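Workplace Inspection Checklist: Hand-Held Gripper Work, Domestic Tidying Tasks
Site: Clanivano, residential unit
Project: Hovirier
Inspector: Pendo Langat
Operators' representative: Josphat Mugo
Review period: April

Scope. Covers the working conditions of operators who carry out tidying tasks with hand-held grippers. Condition of the recorded data is outside this checklist. Ratings are S (satisfactory), A (action required) and N (not inspected).

Section 1. Staffing and change of duties

1.1 Revised job descriptions issued to all operators: S
Comment: Nine operators transferred from the Brisance cleaning contract. Lifting and chemical handling have been removed from the description. Repetitive grip work has been added.

1.2 Pay grade reviewed after transfer: A
Comment: Operators remain on the cleaning grade. Mr. Mugo states that the new duties call for sustained attention and should be graded accordingly. Referred to Wouter Postma.

1.3 Output targets agreed with operators: A
Comment: The target is 278 task cycles per shift. Operators were told the figure but were not consulted. Two reported skipping the mid-morning break to reach it.

Section 2. Handling tools

2.1 Finger pads seated, no lifting at edges: S

2.2 Screws and pivots checked before shift: S
Comment: Check is signed on the tool card. Card for the spare pair was missing and has been replaced.

2.3 Light items handled without excess grip force: S
Comment: Checked on small plastic bottles and wrappers. New operators tend to squeeze harder than the item requires, which tires the forearm early in the shift.

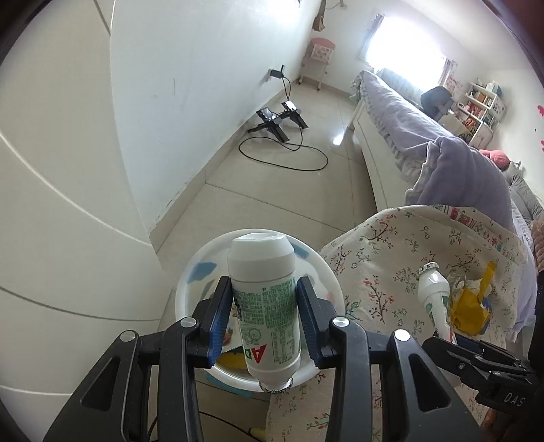 2.4 Grip time limited to 40 minutes before rotation: A
Comment: The rotation sheet was complete for the morning and blank after 1 p.m. Salma El Fassi reported stiffness in the right thumb by the end of the shift. Rotation to labeling work is available but is not being offered consistently.

2.5 Tool weight supported during pauses: N
Comment: Rest hooks on order from Crichton.

Section 3. Floor and work area

3.1 Cables clear of walking routes: A
Comment: Loose cable on tile must be taped or run along the baseboard. Operators look at the gripper tips during a task and do not watch their feet.

3.2 Bin placed within reach, no twisting at the waist: S
Comment: Crumpled paper and empty packaging can be released from directly over the opening. Working height is low. Operators should bend at the knees or use the kneeling pad.

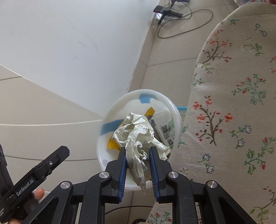
Item 3.2. Crumpled paper held over the bin.

3.3 Bin emptied before contents reach the rim: S

3.4 Glare from windows controlled: A
Comment: Curtains to be closed when the sun is on the work side.

Section 4. Records and privacy

4.1 Operators informed of what is recorded: S
Comment: Notice posted in the break area. Wekesa Rugemalira asked whether cycle times are used in individual appraisals. Management answered no. The answer should be put in writing.

4.2 Injury and discomfort log available: S
Comment: Log holds 3 entries, all hand or wrist.

Actions
1.3 and 2.4 to be closed together, as the target and the rotation sheet conflict. Owner: W. Postma.
3.1 to be closed before the next shift. Owner: P. Langat.
1.2 remains open pending the grading decision.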